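Last updated: April

Student Robotics Project, Hirkeck Technical School
Progress report to the Ruppert Fund, second period
April — by Pascal Bauerfeind, project teacher

In the first report I wrote that we were still building the table and the walls. The building work is now finished, and the students have moved to the part they wanted from the beginning, the sorting of office things with two arms.

The group has 15 students in this period. They work in pairs, with one person alone who keeps the logbook. Each session has the same order: check the arms, put the objects on the mat, do the runs, write down what went wrong. We start at 14:00 and the room must be free at 16:30, so the checking has become shorter than in winter.

The task for the Kodar student competition is called "Clear the desk". The left arm should take the computer mice, and the right arm should take the chargers and power strips. The students chose soft colours for the objects because they wanted to see if the program can separate things which are similar in colour but different in shape.
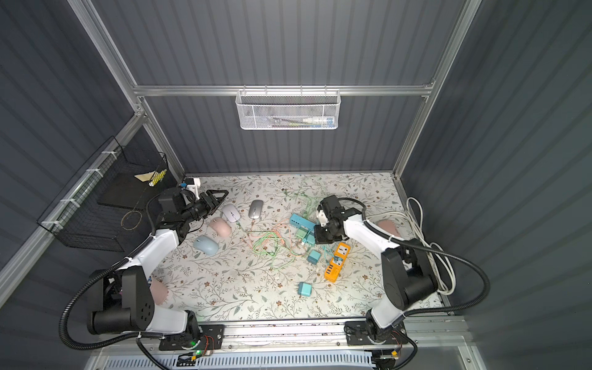
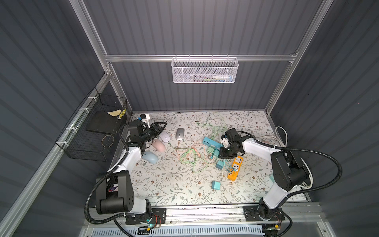 Both arms over the mat, with the mice on the left side and the cables in the middle.

The mice are the easier part. The cables are our biggest difficulty, because when one plug is lifted the others come with it. Two students have proposed to pull each cable a little to the side before lifting. I find this a good idea, but it makes each run longer, and the competition rules give us only 7 minutes.

From the budget we have paid the aluminium rails and 2 sets of spare gripper fingers, ordered from Okeo. The money for travel is not touched. I ask the fund kindly to allow that a small part of it goes to a second computer — at the moment one pair must wait while the other is changing its program.

Until the next report we want to finish the cable task and to write the English text for the competition. The logbook can be sent on request.

Comments

M. (parent): Thank you for the report. Will there be an open afternoon again this year?

P. Bauerfeind: Yes, before the summer holidays. The students will send the invitation.

Former student: We had the same trouble with cables in my year. Try starting with the loose charger, it gives the group some courage.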